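Notes for week four, and yes, I'm handing these out before the lecture this time so you can scribble on them. The question for today is the one my aunt asks me every September when I go back to teaching: can a robot do my laundry yet?

My short reply to her is "some of it, slowly, on a good day." The long reply is the rest of this handout.

## Why a shirt is harder than a car door

A car door has one shape. You can measure it, write the numbers down, and the door will still be that shape after lunch. A shirt has more shapes than you could ever list, and it picks a new one each time you touch it! Pull one corner and the far sleeve slides under the rest. Let go and it sags somewhere you didn't plan for.

Covadonga Arroyo, who taught this course before me, used to start by tossing a T-shirt on the desk and asking the front row to point to the collar. Half of them got it wrong, with two good eyes and a lifetime of getting dressed. I still do it (bring your own shirt if you don't want to see mine).
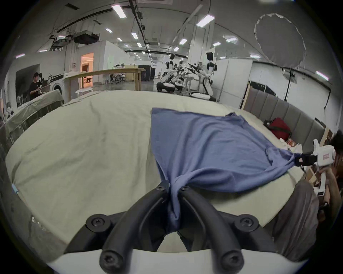
So the machine has three jobs before it folds anything. It has to find an edge or a corner, it has to get hold of one layer of cloth and leave the other behind, and it has to pull hard enough to flatten the thing without dragging it off the bed. You do all three without thinking — mostly by feel. Two stiff fingers get very little feel, and that's where I'd put my money if you asked me why this is taking so long.

## What people try

These are the approaches we'll compare, with my own opinions left in:

1. **Write the rules by hand.** Find the highest point, lift, shake, look again. It's easy to understand and easy to fix. It's also slow, and it falls apart when you swap a towel for a hoodie.
2. **Practice in simulation.** Cheap, and nothing gets torn. Simulated cloth still doesn't drape quite like the stuff in your drawer, so whatever works on screen needs a lot of patching later.
3. **Learn from people doing the chore.** A person folds with gripper-style tools in their hands, the motions get recorded, and a robot with similar fingers learns to copy them. I like this one best, mainly for the way it picks up the little tugs and smoothing moves we'd never think to write down.

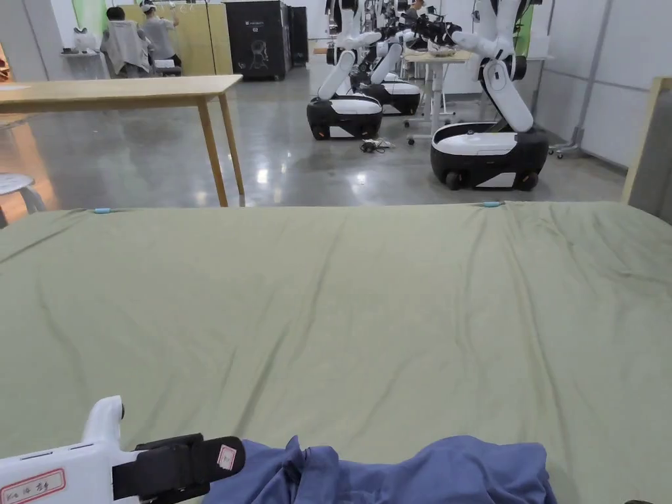
4. **Change the chore.** Hang everything, fold nothing, or feed shirts into a machine one at a time. Students always groan at this one, but hotels and big laundries have been doing versions of it for ages and it's a perfectly good answer.

## A number to argue with

Our running case is the Mandeck exercise, the one in your reader. Pranab Majumder set it up with 300 folding attempts, and 233 of them ended in a fold he'd accept. Sounds pretty good, right? Now think about a family basket with 11 shirts in it. At that rate you should expect two or three of them to need redoing, and somebody has to stand there and spot which ones.

Dwynwen Edwards made a point in seminar last year that I've stolen ever since: ask what a failed attempt looks like. A crooked fold is fine, I'd wear it. A shirt on the floor with the robot still carefully folding thin air is a different kind of problem, and the success rate lumps the two together.
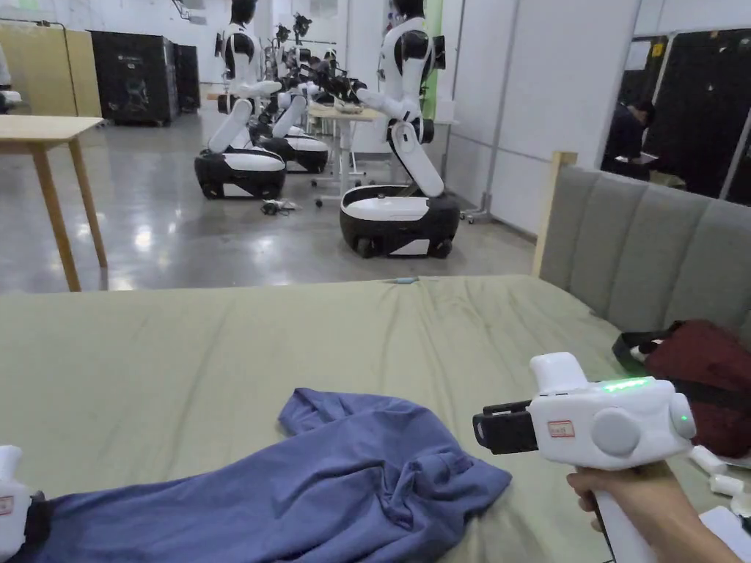 **Would a second arm fix most of this?**

It helps a lot with flattening, where you want to pull from both sides, but it does much less for finding the right corner in the first place. You also get a new headache, which is keeping the two arms from fighting over the same bit of cloth.

## For next time

- Read the Mandeck exercise through to the end, including the failures.
- Fold one shirt at home with only a thumb and one finger on each hand, and write down every move. Half a page is plenty.
- Pick another chore (dishes, making a bed, packing a box) and tell me which of the four approaches you'd start with.

Soon-im Yook is running the help session at 4 p.m., same room as before. Email me if you can't make it and I'll send you her slides.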